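3. Recogida de demostraciones

Cuando empezamos a preparar el conjunto de datos de Skurard teníamos una idea bastante ingenua de lo que iba a costarnos, y conviene contarlo con cierto detalle, porque las decisiones que tomamos en aquellas primeras semanas de diciembre explican buena parte de lo que el lector encontrará después en la sección de resultados. Pensábamos que lo difícil sería entrenar el modelo. Lo que de verdad nos ocupó las mañanas (y no pocas tardes) fue aprender a enseñar bien, con paciencia y sin prisas, unas tareas que cualquiera de nosotros hace en casa mientras piensa en otra cosa.

Las demostraciones se grabaron en el laboratorio de Toledo, con el sistema de teleoperación Astine y cámaras pequeñas montadas en la muñeca, junto a la pinza. Participaron 3 operadores, que se turnaban en sesiones cortas hasta completar 63 episodios válidos. Al principio dejábamos que cada cual resolviera la tarea a su manera, y seguimos creyendo que fue un acierto: la variedad de trayectorias resultó muy provechosa más adelante, aunque nos complicara la vida al etiquetar. Solo pedíamos que el operador no corrigiera un agarre fallido volviendo sobre sus pasos a toda velocidad, y que se tomara un instante antes de cerrar los dedos, de modo que la política pudiera aprender también esa pequeña espera.

3.1. Materiales blandos y punto de vista

Los objetos deformables merecen un párrafo aparte, y casi diríamos que un artículo entero. Una tela no tiene una pose que se pueda anotar con seis números; se pliega, se hunde, brilla donde antes no brillaba, y la cámara de muñeca, que tan cómoda resulta con objetos rígidos, se queda a menudo sin ninguna referencia estable cuando el material llena casi todo el campo visual. En la versión anterior del protocolo, la que llamábamos Kotholm, descartábamos esos instantes por considerarlos poco informativos. Fue un error nuestro, y lo reconocemos con gusto: al retirarlos, el modelo llegaba al contacto sin haber visto nunca cómo se ve el contacto de cerca, y dudaba justo donde más falta hacía que no dudase.

En Skurard los conservamos todos. Cada episodio se divide en 3 fases —aproximación, contacto y retirada— y el etiquetado se hace a mano, con la señal de apertura de la pinza como ayuda. Las vistas despejadas sirven para situar los objetos entre sí; las cercanas, para aprender cómo cambian los pliegues y los reflejos alrededor de los dedos. Reservamos 12 episodios para la validación y procuramos que en ellos hubiera de las dos clases. La figura 1 reúne dos vistas de muñeca de un mismo montaje: a) material azul claro a muy poca distancia; b) superficie blanca con una maleta roja y una tela de camuflaje.
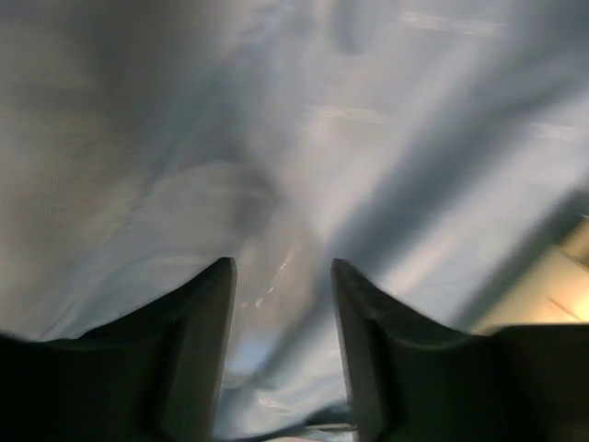
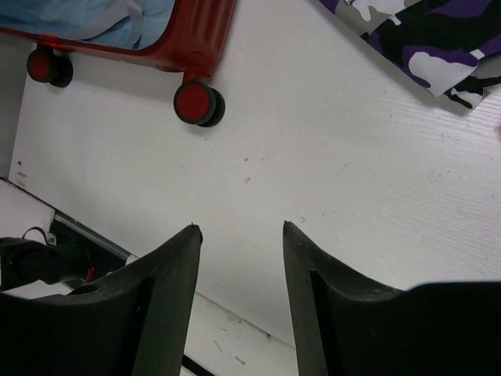 Figura 1. Vistas a) y b), en ese orden. Los dedos de la pinza asoman en ambas desde la parte inferior.

¿Por qué no sustituir una parte de las demostraciones por episodios simulados, que salen mucho más baratos?

Porque el simulador que probamos reproducía razonablemente bien la geometría de los pliegues, pero no el rozamiento entre capas de tela, y la política aprendía a cerrar la pinza demasiado pronto. Para las tareas con objetos rígidos sí los usamos, como preentrenamiento, y no descartamos volver sobre ello con los tejidos cuando dispongamos de un modelo de contacto mejor.

Artículos relacionados
Astine: teleoperación de bajo coste para manipulación con una sola pinza
Protocolo Kotholm: notas sobre la segmentación de episodios
Etiquetado manual de fases de contacto en objetos deformables

Compartido 63 veces · 12 comentarios

Contacto | © Proyecto Skurard, Toledo | Volver arriba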